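Lomero Crossing Set

Lomero is a simulated street package for testing how delivery robots and self-driving vehicles find and follow pedestrian crossings. It holds 2827 rendered views from 157 street corners, each supplied with a label map for paint, asphalt, kerb and pavement.

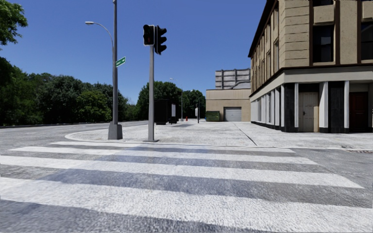 Render: Viktória Simon / Ponau

Road paint is grainy and slightly uneven at the edges – clean stripes made our early detectors look better than they were. The method is set out in a paper by Simon and Kristóf Deák, included with the download.

Licences run for 2 years and cover 2 sites. Orders and support: Myfanwy Rosser, Raststead office.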